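Papers in Full > Handling and Manipulation > Two-armed work
27th April
By Visitación Soler, Telmo Prieto and Homa Sharifi
Print this page | E-mail this page

5. Collecting the cup demonstrations

We owe the reader a fair account of how the cup sessions were run, and if it goes on a little, that is only because so many of our early troubles at Lokville came from things we had left out of our own notes. The job itself is one that any child could explain: two arms share a table, a number of see-through plastic cups stand or lie about, and the arms are to gather them on or beside the tray. What makes it hard is that the cups let the tablecloth show through them, and the cloth (chosen by Ezequiel Gallardo, who was very pleased with it) is covered in roses, ferns and sprigs. The pattern carries on inside the cup, so a learned policy has rather little to go on besides the rim, the base and a change of tint. Upturned cups were the worst of all for us, as the two circles of rim and base can easily be taken for one another. We kept them in on purpose, and were glad of it later.

Figure 6. An upturned amber cup on the printed cloth, from the gripper's own camera, with part of the tray at the upper right.
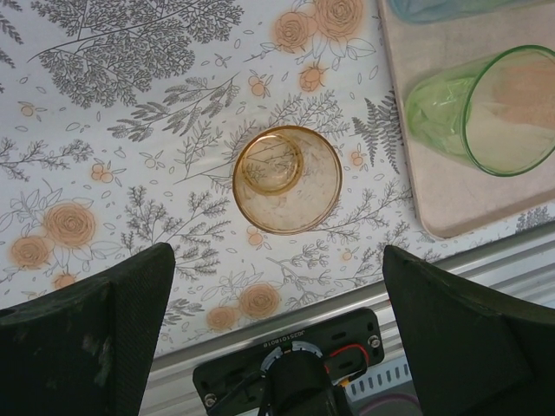 5.1 Sharing the table between two arms

Our operators drove both arms at once, and we asked them not to settle into a tidy habit of left side for the left arm and right side for the right. In the Bonar trials, run the November before, that habit had crept in by itself, and the trained policy would then simply wait whenever a cup stood in the wrong half. Iñaki Escobar suggested giving each operator a short spoken goal at the start ("everything on the tray", "like colours together") and leaving the order to them. It made for messier recordings, with a good many changes of mind, but the arms learned to make room for each other. One may be holding a cup beside the tray while the other is busy over the front of it, and neither needs to back away to its corner.

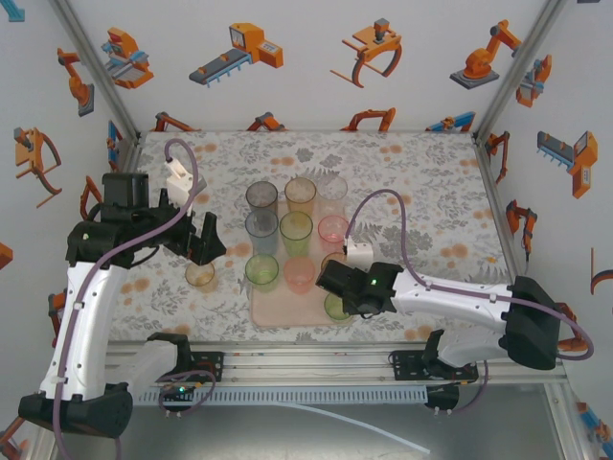
Why not give each arm its own cups and train the two apart?

We tried it for the better part of a month, and each arm became quite good alone, but once they were put together they reached for the same gap on the tray and stopped. Training them on joint recordings took longer and was well worth the wait.

5.2 What we kept and what we set aside

After sorting we were left with 2155 recordings. We dropped those in which an operator had paused to talk (there were more of these than we like to admit, the Lastley group being very good company) and kept those with fumbles in them, so long as the operator carried on to the end. Colour was never used as a label. A smoky cup held up before the back wall, with all its printed robots, looks very different from the same cup standing on the cloth, and we wanted the policy to meet both.

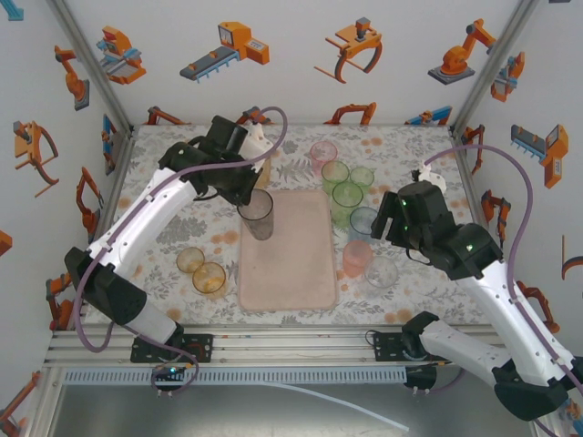 We also left the walls as they were throughout. Goicoechea had offered us plain panels, and there was a friendly argument over it, but a plain wall would have made the cup edges easier to find from the fixed cameras and told us less about how the method copes with clutter. Telmo Prieto did run a small side test with plain paper pinned over the back wall, and the policy needed about 2 seconds less per cup, mostly saved in the moment before the fingers close. We give that figure with some caution, as the side test was short and used only the easier starting layouts. The full comparison, split by starting layout and by which arm made the first grasp, is set out in the next section.

Print this page | E-mail this page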